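Tevdale Tenants Forum > Kitchens > Descaling the kettle

mayu_m
Hello all. Our water is very hard and my kettle is white inside after 4 weeks. Is vinegar safe? I keep my toaster and mugs on this table. 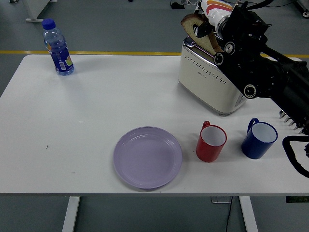
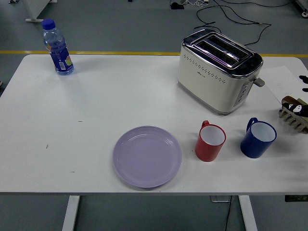 Page 2 of 19

R_Juhl
Vinegar is fine. Half water, boil, leave one hour.

karim244
I do not agree. The smell stays for days. Please use citric acid.

R_Juhl
Only if you rinse badly, Karim.

mayu_m
Thank you both. I will try the citric acid first.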